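장갑 데이터만으로 어디까지 갈 수 있을까

요즘 제일 신나는 얘기를 좀 적어 둔다. 지난 4월부터 붙잡고 있던 Tonar 실험에서 드디어 결과다운 결과가 나왔다!

우리가 하는 건 사람이 센서 장갑을 끼고 물건을 집어 옮기는 동작을 기록한 다음, 그걸로 로봇 손의 정책을 학습시키는 일이다. 원격조종으로 모은 시연은 품질이 좋지만 하루 종일 해도 양이 안 나온다. 장갑은 그냥 손을 움직이면 되니까 속도가 완전히 다르다. 이번에 쓴 건 장갑 시연 2297개, 거기에 원격조종 시연 200개를 섞었다.

처음엔 손목 자세가 자꾸 튀어서 고생했다. 마커가 비스듬히 보이는 구간에서 추정값이 뒤집히는데, Elibariki Odera가 직전 프레임과의 회전 차이로 후보를 거르자고 했고 그걸 넣으니 궤적이 눈에 띄게 매끈해졌다(진작 할걸). 그러고도 못 쓰겠다 싶은 시연 496개는 학습 전에 뺐다. 위의 2297개는 빼고 남은 숫자다.

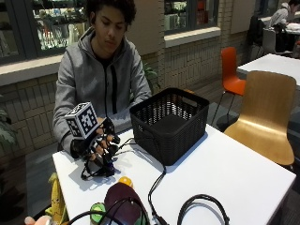 사람 손과 로봇 손은 크기도 관절도 다른데 동작을 어떻게 옮기나?
관절 각도를 그대로 복사하지 않고, 손끝 위치와 손끝 사이 거리를 맞추도록 최적화로 풀어서 로봇 관절값을 구한다.

이 리타기팅 단계에서 엄지와 검지 거리에 가중치를 크게 줬더니 말랑한 물체를 집는 동작이 훨씬 안정적이었다. 평가 과제 7개 중에서 원격조종 데이터만 쓴 정책보다 나빠진 건 하나도 없었고, 제일 많이 오른 건 바구니에 넣기였다. 로그를 세 번이나 다시 돌려 봤는데 그래도 똑같아서 혼자 박수 쳤다.

아직 안 되는 것도 있다. 손가락이 물체 뒤로 가려지면 접촉 시점을 놓치고, 얇은 물건은 여전히 미끄러진다. 다음 주에는 Gashaw 쪽 촉각 신호를 붙여서 접촉 시점부터 다시 잡아 볼 생각이다. 필터 코드는 정리되는 대로 올리겠다.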